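Questions and answers about the Firnlow corner shop

Opening hours, baskets, snacks, drinks and the till

Many guests of the Tosa holiday flats write to us with the same questions before they arrive, so I have collected the answers on one page. If your question is missing, please write to us and I will add it.

When is the shop open?

From 7 in the morning until 9 in the evening. In July and August we close one hour later. The bread comes at 8, so if you want fresh rolls there is no use in standing at the door at 7.

Where do I find it?

It is on the ground floor of the Gajewski building, 400 metres from the reception of the flats. Go down the hill, pass the chemist, and take the second entrance. The first entrance belongs to the dentist and they are a little tired of our customers.

Do you have trolleys?

No, the aisles are too narrow for them. We have hand baskets only. Please carry your basket by the handle and leave it at the till when you have paid. If you need to bring a lot of things up the hill, ask for delivery (see further down).

Which snacks and drinks do you keep?

Potato chips in bags, salted nuts, biscuits, and soda in plastic bottles. The choice changes with what our supplier has, and I cannot promise a certain flavour on a certain day. Put the bag of chips in the basket first if you buy only light things, but when you also buy bottles it should go in last, or you will have crumbs.

Chips and soda, from the shelf to the till:

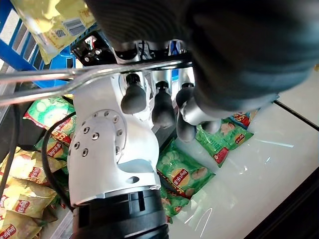
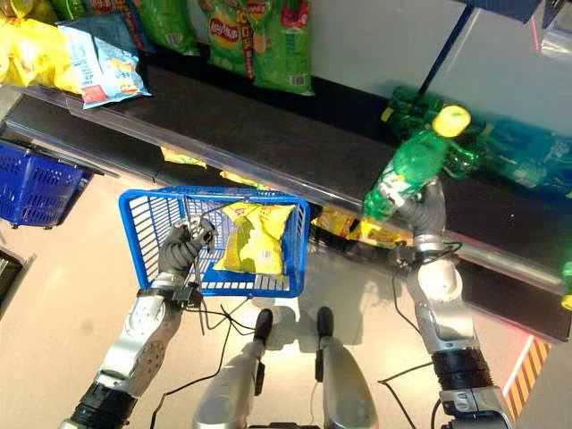
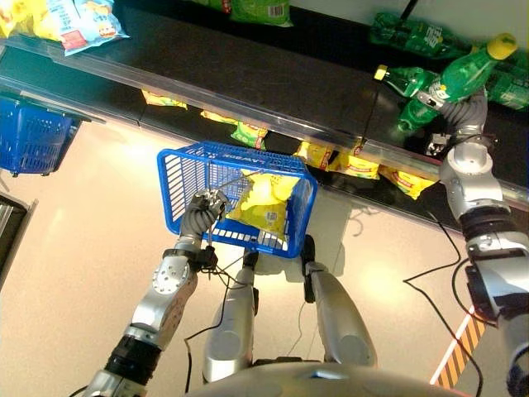 Must I put everything on the belt?

Yes, please, also when you have only two things. Lay bottles down on their side, with the cap towards you, because standing bottles fall when the belt starts. Bags of chips can lie anywhere, but with the barcode facing up it goes faster. Keep the empty basket off the belt.

A bottle was in the wrong place and I paid a different price. What can I do?

This happens when somebody takes a bottle, changes their mind and puts it back where they are standing. The price at the till is the right one. If the difference bothers you, tell the cashier before you pay and the bottle will be taken off the bill. After payment we can do it too, but we need the receipt.

Can I return a bag that is open?

If it was already open when you bought it, yes. Bring it the same day with the receipt. If you opened it and did not like the taste, I am sorry, we cannot take it back.

Is there a deposit on bottles?

At the moment there is none. You can put empty bottles in the yellow bin outside the second entrance. Please press them flat and screw the cap back on.

How does delivery work?

We deliver to the Tosa flats and to the houses in Clultetti. Write your list before 12 and you will have your shopping by the evening. The smallest order is 55, and orders over 88 are delivered free. Frozen food we do not deliver in summer.

Can I pay by card?

Yes, every card, and there is no minimum. For delivery you can pay at the door, but the driver does not carry much change, so card is better there also.

May my children shop alone?

Of course. They cannot buy alcohol or energy drinks. Give them a list, it helps them and it helps us.

Do you sell bags?

Paper bags, in two sizes. Two full bottles is the most I would put in the small one.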